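Listening at Midday: Audiences for the Wuswood Lunchtime Recitals
Second-year group project, Music and Arts Management

1. Introduction

The Wuswood lunchtime recitals are a series of free chamber music concerts held in the town hall at Stumport. Each recital begins at ten past one on a Tuesday and lasts 50 minutes without an interval. The series is given mainly by young professional players, with two dates each season kept for students of the department.

The aim of the project was to find out who attends the recitals, how they hear of them, and whether the choice of music affects the decision to come. The group was also asked to consider the printed programme, which had not been reviewed for several years.
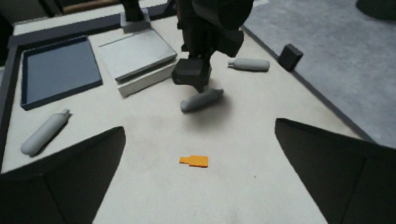 Figure 1. Small flat orange piece on a pale tabletop.

2. Attendance

The hall's door records were made available for the two most recent seasons. Total attendance was 1037 in the first and 1159 in the second, over the same number of concerts. The increase was not even. Piano recitals and string quartets drew the largest audiences in both seasons, while the wind quintet and the song recital remained well below the average.

The group had expected familiar composers to account for most of the difference. The records give only partial support to this view. The Onsri Trio played a programme made up wholly of living composers and was among the five best attended dates of the second season. The weather, school holidays and a change to the bus timetable in March may all have had some effect, and the records do not allow these to be separated.

3. Questionnaire

A one-page questionnaire was left on seats at four recitals, and 116 copies were returned. Most respondents had attended before. Friends and the poster in the hall porch were named more often than any online source, although those attending for the first time were more likely to mention the town website.

Views on spoken introductions were divided. Many respondents welcomed a few words from the players – provided that they could be heard at the back.
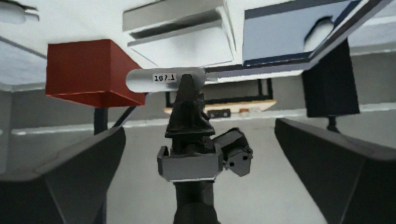

One listener wrote that she had stopped reading the programme notes altogether: "They tell me when the composer was born and where he studied. I would like to know what to listen for in the slow movement, and how long it is." Similar comments appeared on several other forms, and a number of respondents asked for larger type.

The group drafted a revised programme for the Rirkitz Quartet recital, with shorter notes and the length of each movement given beside its title. It was used on the day with the agreement of the players.
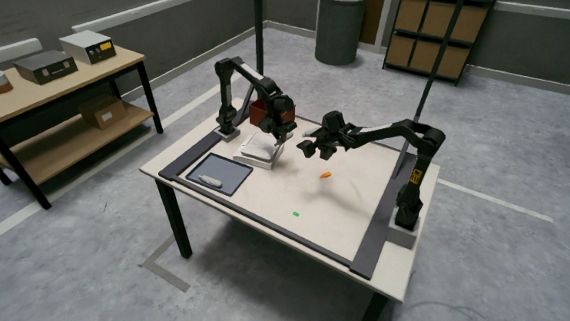 4. Recommendations

The revised layout should be adopted for the whole of the coming season. Players should be asked to send their own notes three weeks before the concert, with a limit on length.

Spoken introductions should use the hall microphone. The wind quintet date should be moved away from the school holiday before any conclusion is drawn about its popularity. 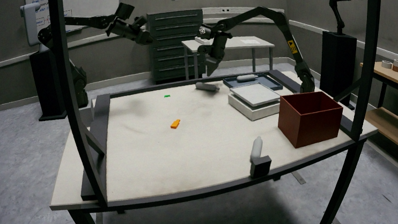 Harriet Colmsey

Responsibility for the questionnaire and for sections 3 and 4 was mine; the attendance records were prepared jointly. The main weakness of the work is that forms were handed out only at concerts, so that people who have stopped coming were not reached. A second form, left at the library and the railway station, was planned but not completed in time. The blank questionnaire and the revised programme are held with the department's copy of this report.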